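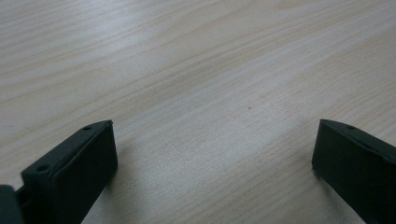

Re: [collect] how many demos before first training run??

Sorry for slow answer, was on the bench all morning and only just got to the list. Replies inline, will be brief, battery on this laptop is going.

> We are about to start on the pick-and-place set at our end and want to
> match what you did at Gosside. Three things.
>
> 1) How many examples did you have before it was worth training
> anything? Someone here said 300, someone else said 3,000 and they
> are both very sure.

Both sort of right. 300 for one object, one table, one person holding the gripper. We got a policy out of that which would go to the cup and close on it, most of the time, on that table. Move it to the other bench and it was hopeless. 3,000 is where we are heading for the full Mememura set — several tables, several pairs of hands, lamps moved between sessions. Train at 300 anyway. You find your bad habits early and you still have time to fix them. We didn't and lost most of August to relabelling.

> 2) Do you keep the start of each recording, before the object comes
> into view? We have been trimming to the first sight of the object to
> save disk.

Keep it. Please. If you trim to first sight the model never learns what to do when all it has is tabletop between the fingers, and then on the real arm it just sits there, or drifts. Ours drifted left, every time, because whoever did the first batch always came in from the right and the only searching in the data was the last little bit of it.

So now: start recording with fingers open, pointing at bare table, object somewhere out of view. Hold still for a moment. Then go and find it. Come in from a different side each time. Also do some with no object at all, and label them as such ("empty", lower case, the Asudia loader is fussy about it and will silently drop "Empty" — ask me how long that took to find).

Disk is cheap compared with doing it all agian.

> 3) Table surface. We have a plain white one and a wooden one with
> quite a strong grain. Would you avoid the wooden one?

No, use both. Pale wood with the grain running across is good for tracking, the pose estimate has something to hold on to. The plain white is where we lose it. The trouble with the wood is shine. Anything varnished goes milky at the far side when the light's behind it and the grain washes out there. Matt cloth over the window helped. Don't get rid of it completely though, people's real tables are shiny.

And don't scrub every speck off. We cleaned obsessively for the first batch and then the policy went after a crumb. Leave a few marks in, wipe down between objects, that's enough.

Other stuff while I remember —

— Fingers in view in every recording, both of them, tips at the bottom. If one slides out the camera mount has slipped, stop and redo the mount. Don't carry on and hope.

— Sessions of 20 then swap hands. After that people get lazy and every approach looks the same.

— Open the fingers FULLY at the start. Half open starts confuse the width reading and the converter clips them.

— Write the table name down on the sheet as well as in the file. Yusuf (the rack, not the old box) lost its clock again and we had 3 sessions that could of been anything.

> Happy to share our sheet if useful.

Yes please, send it. Ours is a mess. Will put the loader patch on the shared drive tonight if the build goes through, otherwise tomorow.

Got to run, arm's beeping

Comments (3)

Can confirm the drift. Ours went right, same cause. Adding empties helped a lot but we only put in a handful, is there a ratio you use?

The lower case thing bit us too. Can the loader not just print a warning? Happy to write it if someone tells me which branch.

What about a patterned tablecloth, too much? We have a gingham one in the kitchen and I'd like to know before I start on it.

Collect list archive | Contact the list owner | Messages are copyright of their authors | Back to top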